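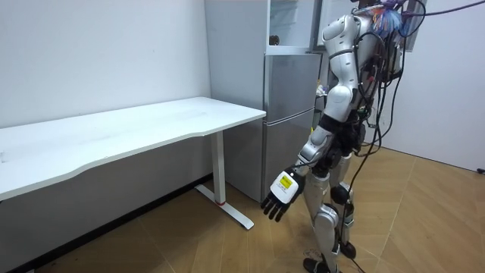 A small room only needs a desk and a refrigerator, one reader of the first edition wrote to us, and everything else is something a store wants you to buy.

We have kept that letter, and we have argued about it more than once. The reader had furnished a rented room on that principle and was pleased with the result. We don't doubt the pleasure. We doubt the word "only," and most of this chapter is about why.

Chapter 7
The Desk and the Refrigerator: Sharing One Wall

Terms to know: clearance, door swing, working edge, reach, standing zone

Chapters 5 and 6 dealt with rooms that have one job. A bedroom was a bedroom, and a kitchen had a sink in it. Many of the rooms you will be asked to plan are less clear than that. They hold a work surface and a cold box, and whoever uses them has to type, eat, store milk and walk past all of it several times a day. Catalogs have a cheerful name for this sort of room every few years. We will call it a shared-wall room, as the plan usually puts the desk and the refrigerator side by side.

The usual plan has a lot going for it on paper. A long white desk runs along toward the refrigerator and stops just in front of it, the floor stays in one piece, and the whole thing looks tidy from the doorway. Looking tidy from the doorway is a poor test. Few people live in a doorway.

What the surveys claim

You will often see the Sqalli room survey quoted in support of the side-by-side layout. It covered 2,952 rented rooms, and it reported that tenants with a desk next to the refrigerator were "satisfied with their storage." Read the question they were asked before you repeat the finding. It was about shelves. It didn't mention noise, crumbs, or whether the refrigerator door could be opened with a chair pulled out, and it was handed to people in their first month, when most of them had barely unpacked.

A large survey can still ask the wrong thing. Keep this one in mind when you reach the exercises in Chapter 11.

The curved front edge

Some desks have a front edge that bends gently inward. The Flarometti company sells this shape as a comfort feature and says it brings the sitter closer to the work. It may. A sitter in the middle of the curve does have the two ends of the top a little nearer to the elbows. A sitter who has pushed the chair along to make way for the refrigerator door gets no such benefit, and the curve has taken a strip of surface out of the middle of the desk for good. In a room of 99 square feet, a strip of surface is worth something.

Before you specify a curved desk, find out where the chair will really stand. Then draw it there, pulled out, with a person in it. Drawings with the chair pushed in flatter every room.

Smooth white tops raise a smaller question. They're sold as easy to clean, and they wipe down well enough, but they show smudges and scuffs that a patterned top would hide. "Easy to clean" and "looks clean" are separate claims. Clients tend to hear the second when you say the first.

Door swing and standing zone

A refrigerator takes up more room than its sides suggest. The door needs space to open, and the person opening it needs somewhere to stand. The old Pistinetti tables give 18 inches for the standing zone. We think this figure was drawn up for someone who never bends down. Try it yourself with tape on the floor: mark off the distance, stand in it, and take something from the bottom shelf.

For that reason the worked plans in this chapter leave the Pistinetti figure in the margin, where you can compare it with your own, and don't use it. Your instructor may disagree. Several have.

A room in Unutow

The main case in this chapter is a rooming house in Unutow, refitted one September on the side-by-side plan. The drawings were neat and the owner approved them in 45 minutes. By spring a good number of tenants had turned their desks to face another wall, which left the outlets in the wrong place and the cords across the floor. The owner blamed the tenants. The designer blamed the outlets. We'll look at both plans, before and after the moves, and you can decide how far either of them had a point.

Before you read on

Measure one refrigerator you use every day, first with the door shut and then with it fully open. Write down both depths. Then find the nearest surface where a person might sit and work, and measure from its closest corner to the edge of the open door. Bring the figures to class, along with the tape measure. You will need it for Section 7.1, which starts with the door.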